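Sorting and Storage Habits in Shared Student Housing

Project report, Household Studies course
Submitted by Norbert Katona

Summary

This report examines how residents of shared student housing keep and put away small personal items, and whether a simple change in storage affects the time spent looking for them. The work was carried out at Claren House and Grusard Hall over one term. Residents in 15 rooms kept a short written log for two weeks, then received a set of shallow trays and kept the same log for two more weeks. The main finding is that search time fell in most rooms, but the reduction was uneven and was smallest in rooms shared by residents with different daily schedules.

1. Background

Students in shared rooms have limited surface area. At Grusard Hall a standard room provides one desk and one shelf per resident, and the bed is commonly used as a second work surface during the day. The housing office at Claren House had already noted in its May newsletter that lost keys and misplaced course books were among the most frequent reasons residents contacted the front desk.

Earlier student projects in this course looked at kitchens and laundry areas. Bedrooms have received less attention, partly for reasons of privacy. The present project was limited to items that residents agreed to list in advance, and no drawers or closed cabinets were inspected.

2. Method

Each room received a printed log sheet with five columns: item, time the search began, time the item was found, place where it was found, and remarks. Residents were asked to record any search that lasted longer than one minute. Searches for telephones were left out after the first trial day, as most residents simply called the number and made no entry.

The trays were bought from Tornska, a local supplier of office goods. Residents were free to decide where to place them and what to put in them. A meeting was held every Thursday in the common room at Claren House, where log sheets were collected and questions answered. Attendance varied, and several sheets were returned late under the door of the project room.

The log sheets were entered into a spreadsheet and checked against the paper copies. Entries without a finishing time were removed. Two rooms withdrew before the second period and are not included in the comparison.

3. Results

In the first period, the items most often searched for were keys, chargers, and course materials. Most were found within the room, usually under clothing or bedding. In the second period, keys showed the clearest improvement. Chargers showed almost none - residents explained that these moved between the desk, the bed, and the library, and were seldom returned to a fixed place.

Course materials fell between the two. Workbooks and notebooks were easier to find when the tray held only a few things and stayed in one location. Once small loose objects were added on top, residents reported that they stopped looking in the tray first.

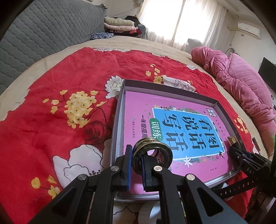

Rooms in which both residents agreed on a location for the tray recorded shorter searches than rooms in which each resident chose separately. The remarks column was useful on this point. One resident at Grusard Hall wrote that the tray "works until Sunday and then needs emptying." Another moved it from desk to bed and back each day and considered this an acceptable routine.

4. Limitations

The logs relied on the residents' own timing. Short searches were probably underreported, and the second period overlapped with the start of examinations, when students spent more hours outside their rooms. A repeat of the study in the fall term would help separate these effects.

5. Recommendations

The housing office should consider offering one shallow tray per resident at move-in, together with a hook for keys near the door. Roommates should be encouraged to settle on a place for shared items during the first week. A further project could compare trays with lidded boxes, which several residents requested.

The blank log sheet and the spreadsheet are held by the course office and may be consulted on request.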